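Looking After a Maple Board and a Set of Printed Sorting Blocks

A plain board makes a good base for small-parts play or for sorting jobs at the bench. It gives the pieces a flat place to stand and keeps them together when you need the table for something else. 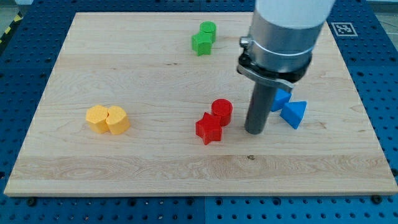
Mine is maple and I have used it for four years. It gets the same care as a cutting board, with a few differences.

Sanding the board

Start with 120 grit if the board is rough, then 180, then 220. Always go with the grain. End grain drinks up more oil and shows scratches sooner, so give the ends a few extra strokes with the 220. Knock the sharp corner off every edge with one light pass. Any more than that and the edges start to look worn.

Wipe the dust off with a barely damp cloth and let the board dry overnight. The damp will raise the grain a little. Go over it once more with the 220, by hand, no block.

Oiling

Food-grade mineral oil is fine for a board that children handle. Put on a thin coat, wait 20 minutes, and wipe off whatever is still sitting on top. Do both faces and all the edges in the same session. A board oiled on one face only can cup, and then the taller blocks will rock on it.

Pale maple turns slightly yellow with oil. If you want to keep it light, try the oil on the underside first. Trygve Eide leaves his bare and sands it each December, and it has held up well enough.

Crayon comes off with a little mineral oil on a rag. For pencil use a white eraser. Ink usually needs sanding.

Cleaning printed blocks

Use lukewarm water and a drop of dish soap. Keep the water under 50 degrees Celsius — PLA softens not far above that, and a block that has gone soft won't stand square again. That rules out the dishwasher, and a closed car in summer too.

Dirt settles in the layer lines. An old toothbrush gets it out if you brush along the lines. Star shapes need the most time because of the inside corners. Stand the blocks on a towel to dry and turn them over once, as water can get in through small gaps and sit in the hollow part.

If a block has a rough bottom edge, scrape it with a utility knife held nearly flat, working away from your hand. A few strokes on 220 paper laid on the bench will finish it.

Blocks that slide

An oiled board is slippery for the first week or so. Buff it hard with a dry cotton cloth. If the board itself moves on the table, put four small rubber bumpers underneath, an inch in from each corner.

Storing

Sort by color before you put them away. Two shapes to a color is easy for a small child to check, and you can tell quickly when a piece is missing. A drawstring bag does the job. Store the board flat or on its long edge, away from the heater, and don't lean it in a corner for months at a time.

Last updated: December

Related tips
Getting candle wax out of bare wood
Which sandpaper to keep in the drawer
Drawstring bags from old pillowcases
Fixing a cutting board that has cupped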